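Bin night at the Vallcombe robotics club 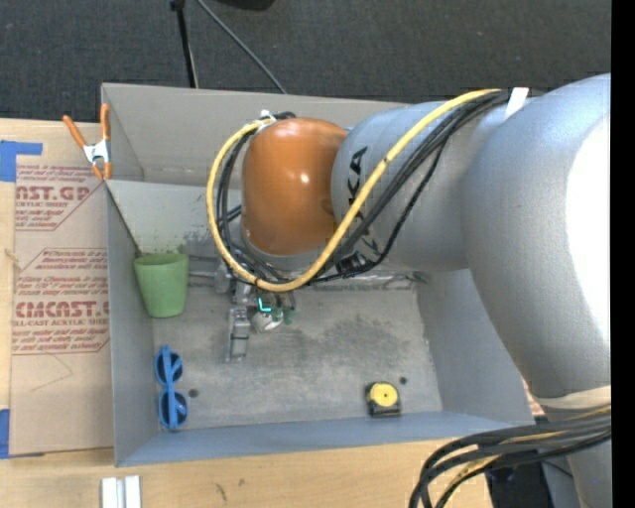 The arm over the gray bin, with the cup, the sunglasses and the tape measure still to go.

I promised my sister I would write more about the club this year, and then May came along and I had written exactly one post (about sandwiches). So let me try to catch up a little, with a cup of tea and my feet up, while I still remember what everyone told me.

We are getting ready for the picking challenge at Gidthorpe. The idea is easy enough to explain to your grandmother, and I have. You get a bin with some household things in it, and your robot has to take them out one at a time and set them down without dropping them. You get 60 points for a clean run and you lose some for every fumble, and there is a whole page of rules on what counts as a fumble that the kids know much better than I do.

Our team named itself Okis, which started as a typing mistake on the sign-up form and now everyone is very attached to it. There was a vote on changing it and I think only one hand went up.

The students picked the practice objects themselves and I was quite impressed with how mean they were about it! The green cup sounds simple until you think about where you would grab it, since it is wider at the top than at the bottom. The sunglasses are all thin bits and curves, and they tend to end up lying right along the wall where there is no room to get a finger down. The tape measure is the one I would have called easy. It is small and chunky and heavy for its size, and so far it has slid out of more grips than the other two put together.

Shakuntala Rajput has been keeping the log, bless her, and by last count she had written down 89 tries with 53 good ones. She has a column for what went wrong and her spelling of "slipped" changes as the evening goes on. The older kids want to go straight to a smarter grasp program. She would like everybody to first agree on how far down the gripper goes before it closes, and I have to say I'm with her on that.

We also learned to clamp the bin (orange handles, top corner, please put it back where you found it) and to look at the cables before every run. The big yellow one likes to wander, and if you are new, just ask somebody to check it with you. Nobody minds.

Next up is a long practice with the Uniyal team, who are driving over from the other side of the valley and have been at this two years longer than we have. I'm bringing soup. If any of you reading have odd little objects to lend us, nothing breakable, drop them off at the club before six and put your name on them.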